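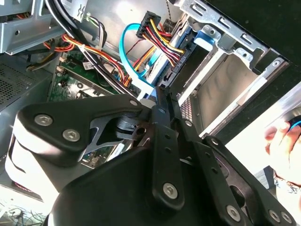

Mereslow Bench Gallery: Desktop Cases, Opened

The Mereslow bench takes in older desktop computers, opens them, records what is inside, and either returns them to use or strips them for parts. This page collects notes on one type of machine: the tower with a green board, a metal drive cage and a full set of cables still in place. Captions are kept short. They are written for people who will open a similar case and want to know what to look at first.

The notes were compiled by Mattes Oltmanns and checked by Abdelilah Chraibi. Case numbers follow the Mereslow intake list. The current list ends at 549.

Side panel off, cables as found
The cables are left alone at this stage. In a case of this type the wiring lies over the board and hides a good part of it, including the edges of connectors. Moving a bundle before it is recorded loses the routing, and the routing is the only guide when the case is closed again.

Power wiring
Red carries 5 volts, yellow carries 12 volts, black is ground. These three colors make up most of what is seen on the way to the drives. The bundle that crosses the case is held with a white cable tie. Ties are cut with flush cutters, never with a knife, and the cut end is picked out of the case before anything else is done.

Drive power connector
The black multi-pin connector near the drives is fed by red, yellow and black wires. Pull on the housing, not on the wires. If it does not move, rock it gently along its long side. A connector with a cracked housing goes in the reject tray even when all of its contacts are sound.

Data cable
The SATA cable in this case is bright blue with a white plug. Color has no electrical meaning on SATA cables and is used here only as a quick way to trace one end to the other. The plug is keyed and fits one way. Some have a metal latch that must be pressed before the plug will come off. Check for one by feel if the plug cannot be seen from the side.

Drive cage
Silver metal, with rectangular slots and punched holes. The holes take screws from the side. Cages of this kind are often shared across several case models, so the hole pattern may include positions that are not used by any drive fitted. Measure before ordering rails.

Drive tab
Blue plastic. On many cases a colored tab marks a part that is meant to be handled without tools. Old plastic gets brittle, and a tab should be pressed slowly with the flat of the thumb. Broken tabs are logged under the case number with the letter T. There are 96 entries with that letter on the list.

Board
Green, with a white label sticker. Copy the sticker text to the intake sheet before cleaning. Solvent takes off the print on some labels and leaves it on others, and there is no reliable way to tell them apart in advance. If the text is already worn, write down the characters that can be read and put a dash for each one that cannot.

White connector on the board
Board connectors are identified by position first and pin count second. White is a common housing color and tells you nothing about function. Record the position relative to the nearest mounting screw.

Thick black cables
Larger sleeved cables resist bending and tend to spring back when released. Clip them to the rim of the case while working underneath. The bench uses Dodach clips, medium size, with the rubber pads facing the cable. Bare metal clips leave a mark on the jacket.

Dust
Record first, then clean. A soft brush and low-pressure air are enough for most cases. Hold fan blades still while blowing air across them. Heatsinks are cleaned along the direction of the fins - going across packs the dust in deeper.

Screws
Screws go in a divided tray in the order of removal. Case screws and drive screws can look alike and have different threads. A coarse case screw driven into a drive will strip the hole. Of the drives on the list, 103 were set aside at intake for thread damage.

Closing up
Route the power bundle first, then the data cable, then the thick cables. Fit a new tie where the old one was cut, and trim the tail flush. Nothing should touch a fan or press on the board when the panel slides back.

Notes on the list
Of the cases recorded so far, 284 were closed with their original wiring. The rest had at least one cable replaced, in most cases a data cable. Replacement cables are drawn from the Camimow stock drawer and logged by length. Color is not logged.

Intake sheets for September are being typed up again after a numbering error. Cases logged in that month may show two numbers until this is finished. Use the lower one.

Page last revised 30 May 2026. Corrections to M. Oltmanns at the bench, with the case number in the subject line.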